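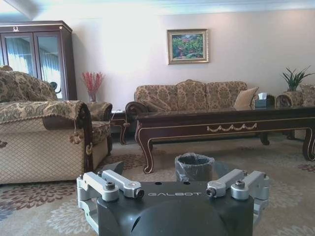
Wusen Drain Auger Review: Two Clogs, Seven Months, One Sore Thumb

I put off buying a drain auger for years. Every time the bathroom sink slowed down I poured something nasty into it, waited, ran the hot tap and told myself it was fixed. Then in October the tub backed up on a Saturday, right when every plumber in town charges extra just to pick up the phone, and I drove over to Ziltwood Hardware and came home with the Wusen hand auger.

It's the drum kind, with a crank on the back and a pistol grip underneath. The cable is 25 feet long and a quarter inch thick, with a little bulb-shaped spring at the end. You can run it by hand or take the crank off and chuck it into a drill. I mostly use it by hand (more on the drill in a minute).

The tub clog

I took off the overflow plate, fed the cable down and started cranking. The first few feet went in like nothing, then it hit the bend and I had to lean on it a bit. The trick I picked up pretty fast is to keep only a short piece of cable showing between the drum and the drain. If you leave a big loop hanging out, it twists up on itself and whacks you in the wrist. Ask me how I know!

The clog was hair, obviously. A whole gray rope of it. I pulled it out, ran the water hard and the tub has drained fine ever since. Start to finish it took less time than I'd spent reading reviews.

The kitchen line

This one was tougher. Grease had built up past the trap, so I took the trap off, put a bucket underneath and went straight into the pipe in the wall. By hand I got a good way in and then just stopped. I hooked it up to my drill on the slowest setting and it chewed right through, but wow, you need to keep a light finger on that trigger. The cable winds up fast when it catches, and the drum housing flexes more than I'd like. I'd call the drill option a backup, and I'd wear good gloves.

It took two passes to get the line running properly. I followed up with a kettle of hot (not boiling, I have plastic pipes) water and dish soap.

What bugs me

The thumbscrew that locks the cable is tiny and has sharp edges. You loosen and tighten it every few inches, so by the end of the kitchen job my thumb was raw. My neighbor's Rekby has a slide lock instead and it's so much nicer to use -- but it also cost him almost double.

Also, the drum doesn't drain very well. Cable goes back in wet, and if you put it straight on the shelf it will rust. I saw orange specks after the first job. Now I pull the whole cable out on the driveway, wipe it down with an oily rag and wind it back in. It's a pain, but the specks haven't spread.

The instruction sheet is one page with drawings the size of a postage stamp. I gave up and figured it out as I went.
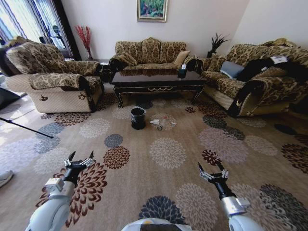 Wusen or Morais?

I borrowed a Morais from the rental counter a couple of years ago, so I can compare a little. The Morais had a stiffer cable and a metal drum, and it felt like it would outlive me. It was also heavy, and getting it into position under a sink was a wrestling match. For a bathroom or kitchen drain I'd pick the Wusen. For a main line I wouldn't pick either one, I'd call somebody.

Don't put any of these down a toilet, by the way. You want a closet auger with a rubber sleeve for that, or you'll scratch up the bowl.

Would I buy it again?

Yep. It paid for itself on that first Saturday. If you have small hands or do this a lot, spend more and get the slide lock. I'm giving it four stars out of five, and the missing one is for the thumbscrew.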